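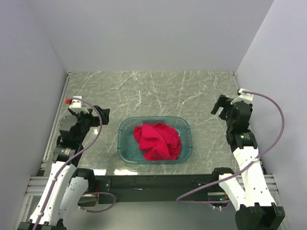

4.2 Color names and the sorting of household laundry

The interviews described in Section 3 were meant to record how often households washed and at what temperature. They also produced a large amount of material on color, most of it unprompted. People in both towns explained their washing habits by naming the colors they kept apart, and the names they used did not always match those printed on care labels or in the advice leaflets issued by the water office in Witilby. This section reports on that material. Findings on load size and water use are given in Section 5.

Some 30 households took part, drawn from Witilby and from the older streets of Prilside. Each kept a laundry diary for six weeks, beginning in May 2019, and was visited at the start and at the end of that period. At the first visit the person who did most of the washing was asked to talk through the last load and to say why the items in it had gone together. Interviewers did not offer color words. If a participant said "the darks," the interviewer asked what was in the darks and wrote down the answer as it was given.

Three groupings appeared in almost every diary: whites, darks, and a group called "colors," "brights," or "everything else." The first two were fairly stable from one week to the next within a household. The third was not. A towel listed with the brights in one entry could be found with the darks in the next, and the person keeping the diary rarely remarked on the change. Liao's earlier work on bed linen found the same drift, though her participants washed at a shared laundry and had fewer machines to choose from.

Red stood apart. Many participants treated it as a class of its own, even when they owned very few red things, and several held red items back until there were enough for a load. Others washed them by hand. One Prilside participant kept a red tablecloth out of the machine altogether and could not recall when the rule had started. "My mother did it that way," she said, "and I have never had a pink shirt." Accounts of this kind nearly always referred to a single accident, often in another person's home and sometimes decades old.

The word "red" covered a wide range of shades. It was used for brick, wine, coral, and for shades that lie close to pink (Figure 2). Participants who drew a line between red and pink usually did so by the object: a baby blanket was pink, and a kitchen cloth of much the same shade was red.

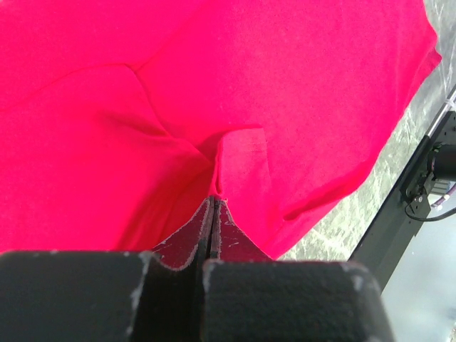
Figure 2. Saturated pinkish-red fabric beside a marbled gray-green surface.

We compared these everyday terms with the Hsu color list, which the Plurnon textile school uses in its training courses. The list separates pinkish reds from orange reds and gives advice for each. No participant made that division when talking about washing, although a few did so when talking about clothes they liked to wear. The vocabulary of the wardrobe seems to be finer than the vocabulary of the laundry, at least in these two towns. Whether the gap has any effect on how long garments last is a question the diaries cannot answer.

The weight of habit was also clear in the way people dealt with new items. Care labels were read mainly for temperature and for the tumble dryer symbol. Instructions to wash with like colors were known to most participants but were seen as a general warning – "they put that on everything," in the words of one man in Witilby. Newness mattered more than shade. A new red item was kept apart, and an old one was often let back in with the brights once it was thought to have stopped bleeding. Acharya reports a similar period of probation for denim.

Two limits should be noted. The diaries were kept by one person in each household, and in homes where washing was shared the entries may not reflect what others did. The visits at the end of the period also fell in July for the households that joined last, when heavier fabrics were out of use and winter bedding had been put away.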